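Vusum Teleoperation Station
Set-up and Recording Guide

Section 4. Recording a demonstration by remote control

4.1 Before you start

This section covers recording pick-and-place demonstrations in the Cikamel simulator with the hand controller. To record by moving a physical arm by hand, go to Section 5. The controller must already be paired and calibrated (Section 3).

Check the following:
- The status bar reads READY.
- The task file is loaded and its name appears in the session panel.
- The output folder has enough free space for the session.

NOTE: The Nambiar controller shuts off after 12 minutes without input. If it shuts off during a session, pair it again and repeat the zero position step. Episodes already saved are kept.

4.2 Starting an episode

1. Open the Record tab and select New Episode.
2. Enter the operator name exactly as it appears in the operator list. The name is written to every episode and cannot be edited later.
3. Select the wrist view as the main view. Leave the overhead view open in the small window.
4. Hold the controller in the zero position and press the side button. The arm in the simulator moves to its start pose.
5. Wait for the tone, then squeeze and release the trigger once. The gripper should close and open fully. If it does not, stop and go to 4.6.
6. Press Record. The timer turns red.

CAUTION: Do not press the side button while recording. The arm returns to the start pose at full speed, and the jump is saved as part of the demonstration.

4.3 Grasping a mug by the rim

The kitchen task set accepts a rim grasp or a handle grasp. Use the one named in the task file. For a rim grasp:

1. Bring the gripper above the mug with the fingers open. Keep the wrist level until the rim is between the fingers.
2. Turn the wrist until one finger is over the opening and the other is outside the wall.
3. Lower the gripper slowly. Stop before the inside finger touches the bottom of the mug.
4. Squeeze the trigger until the contact indicator turns green. Hold it at that point.
5. Raise the mug clear of the countertop before you move sideways.

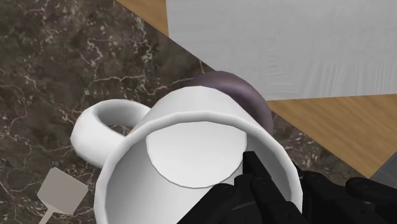 Figure 4-2. Wrist view, rim grasp. The mug is tilted and one finger reaches over the rim into the opening.

A tilted mug in the wrist view is acceptable as long as the grasp is stable. Correct the tilt during the approach to the target, using small wrist movements. Large corrections near other objects are the most common cause of rejected episodes.

Keep the handle away from neighboring objects when you rotate the wrist. The simulator treats the handle as part of the mug for collision checks.

4.4 Placing and ending

1. Move the mug over the target given in the task file.
2. Level the mug and lower it until the contact indicator flashes.
3. Release the trigger fully. Do not move the arm until the fingers are open.
4. Raise the gripper straight up. The inside finger must clear the rim before any sideways motion.
5. Press Stop, then choose Keep or Discard.

Choose Discard if the mug was dropped, if the arm hit a fixed object, or if you paused with no motion for more than 2 seconds. Slow demonstrations are allowed.

4.5 Saving and transfer

Kept episodes are stored in the session folder and numbered in order. Discarded episodes leave a gap in the numbering. Do not rename files to close the gap; the Asitport transfer tool reads the numbers and will reject the folder.

A typical kitchen episode takes around 17 seconds of recorded time.

4.6 Faults

Gripper does not close fully: Recalibrate the trigger (Section 3.4), then restart the episode.

Arm lags behind the controller: Close the overhead view. If the lag continues, lower the render quality to Medium.

Mug slips during the lift: Release, back off, and grasp again with the fingers lower on the wall. The episode can still be kept if the mug did not fall.

Error 251, controller lost: Recording stops and the current episode is discarded. Replace the controller battery and pair again.

Section revised March 16, 2021. Send corrections to Deepika Sundaram, Documentation.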